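Working Next to the Arm: What Automation Changed at the Fustitz Bakery

Project report by Kenneth Tagle
Workplace and Society, second-year project
Handed in Tuesday, September 4, 2018

Why I picked this workplace

My aunt worked the early shift at a bakery for most of my childhood, so I grew up with a pretty good idea of what that job does to a person's wrists, feet and bedtime. When our class was told to choose a workplace where machines are taking over part of the job, I thought of bread right away. Fustitz is a family bakery that bakes for its own shop and also packs baskets of mixed bread for hotels and offices. They started trying out robot arms for the basket packing last December, and they were kind enough to let me hang around for two weeks, ask a great many questions and eat more rolls than I should probably admit to in a school report.

What I wanted to find out was simple enough to say, though it took me a while to get anywhere with it: what is different now for the people who used to do all of the packing by hand?

How the packing worked before

Before the trial, every basket was packed by hand from start to finish. In a busy week that came to 3000 baskets, and in the first week of my visit it was 2882 (there was a holiday, and two of the hotels cut their orders). Of the 34 people who work at Fustitz, most had taken a turn at the packing tables at some point, and nearly everyone I talked to had an opinion about it. Some loved it! It was the one part of the shift where you could stand next to a friend and talk. Others told me they dreaded it, mostly on account of their shoulders.

The work looks easy until you try it, which I did, on my second morning. Bread is soft and every piece is a little different. You have to pick it up firmly enough that it doesn't slip and gently enough that you don't leave a thumbprint in the crust, and then it has to look nice in the basket, with the prettiest side up. I was slow, and my baskets were sent back twice.

What the arms do

The trial table is set apart from the main packing line, so the staff can get used to the arms and work out which kinds of bread are worth handing over. The supplier, Flesell, set up the arms and trained the first few people, and the bakery's own team has taken it from there. Plain round buns were the first thing everyone wanted to try. Flat braided pieces came later, and they are the ones people like to argue about, as the ridges on top mark so easily.
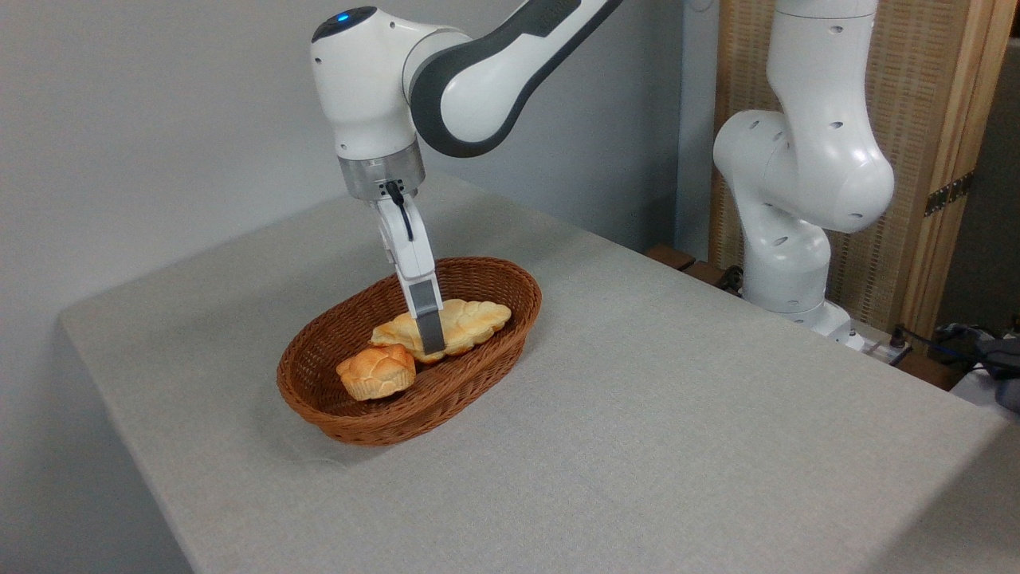
Figure 1. The gripper on a braided pastry in the basket, with a scored bun beside it.

I spent a lot of time at this table, and what I noticed most was how much the people around it still use their hands and eyes. Somebody has to look at the bread, decide whether a mark on the crust matters, and adjust how far the fingers close. The packers turned out to be much better at this than I was, and better than the visiting technician too, by his own account. They know how a braid feels when it is fresh and how it feels an hour later, and they could tell him what to change before he had finished his measurements.

What the staff told me

I talked with packers, bakers and the shift leader over coffee, and I have kept their names out of the report because a few of them asked me to. The strongest feeling I came across was worry about hours. The owners have promised that no one will lose a place during the trial, but a trial ends, and people wanted to know what would happen then. I asked the owners as well, and they said they hadn't decided.

The second thing was pride, and I hadn't expected it. One packer who has been there since the shop opened told me she had been sure she would hate the whole business. Now she is the person the others call over when a pastry keeps coming out dented, and she goes home with less pain in her shoulder. She also misses the talking. Her old spot was between two friends, and at the trial table she mostly stands alone.

Not everybody was offered the training, either. It was given during the morning shift, so the evening packers heard about it secondhand, and several were still annoyed when I got there. I think they had a point. The shift leader agreed, and an evening session was being planned when I left.

What I would look at next

Two weeks is short. I saw the trial table only on weekdays and never in the December rush, when the mood must be very different. I would like to go back then and talk to the same people again, especially the evening shift, and find out if they got their training. I would also ask the owners to write down what happens to the packing jobs after the trial, even if the answer is one that some people won't like.

My thanks to everyone at Fustitz for their patience, and to the packer who showed me how to hold a braid by its ends.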